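4.2 Asking prices and the houses attached to them

The Stonisden sample began with 503 listings and ended with 501. One of the two we dropped was a parking space described throughout as a "studio opportunity." The other was a house listed twice by two agents who had evidently not been introduced. Everything else stayed in, including several places we would have been happier to leave out.

We coded each listing for floor area, lot area, year built and the words used to sell it. Houses built before 1970 form the bulk of the small-house group, and it is here that asking price and building part company. Once lot area is in the model, the condition of the house adds very little. A bungalow with a new roof and a bungalow with a tarp ask for much the same money if they stand on the same street. The seller of the second tends to write a longer description.

The wording follows a pattern that Czarnecka and Jabłońska found earlier in Danstead. "Cozy" marks a house below the median floor area. "Potential" marks one where the photographer stayed on the sidewalk. We had expected "builders welcome" to be the strongest sign of a teardown, but "endless possibilities" beat it comfortably, and the two together left almost no room for doubt.

Estimates were run on one desktop computer, with the same settings for both towns. Run times were short enough that we stopped recording them in August.

Figure 3. Processor seated in its socket on a green motherboard. 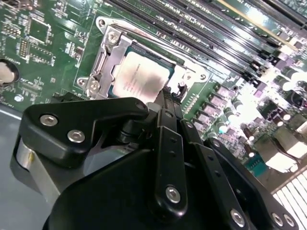 4.3 Neighbors who sell together

In 33 cases the owners of adjoining lots listed at the same time, each asking the same price and each hinting that a buyer would be foolish to take only one. We call these paired listings. The sellers call them a once-in-a-generation assembly, a phrase that came up in Stonisden often enough to suggest short generations.

Paired listings ask more per square foot of land than single ones on the same streets. Some of this is reasonable. A builder can do more with two narrow lots than with one, and zoning in the Kołodziej district allows a low apartment block on a combined lot where a single one would get a duplex and an argument about the driveway. The premium survives, though, on streets where no such block is allowed. Sellers there seem to be pricing in a change to the rules that has not been made and, as far as we can find, has not been proposed.

Final sale prices are harder to come by. The Fidudar register records them, but late, and a combined purchase may be entered under either address or split between them in a way that suits the buyer's lender. We therefore use asking prices in the main tables and treat sale prices as a check. The check is mildly embarrassing for the sellers: paired listings stay up longer, are cut more often, and in several cases come apart when one neighbor accepts an offer and forgets to mention it over the fence.

Figure 4. Open CPU socket inside a computer chassis, viewed from above.
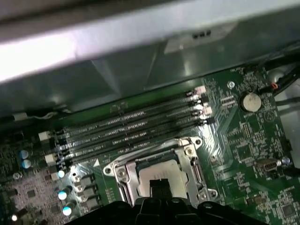

Weronika Tokarz objects that the comparison is unfair to the paired sellers. On her reading, a high first price costs them little, as most still live in the house and were in no hurry to leave it. They are asking a question of the market, she argues, and a slow answer is still an answer. We accept part of this. It fits the long listing times, and it fits the remark of one owner that he would move "for that money and not a dollar less." It fits less well with the price cuts, which a patient seller has no reason to make, and he made two.

A further difficulty is that we cannot tell who suggested the pairing. Where both lots share an agent we assume it was the agent. Where they do not, we have left the field blank, and the estimates in Section 5 are reported with and without those cases.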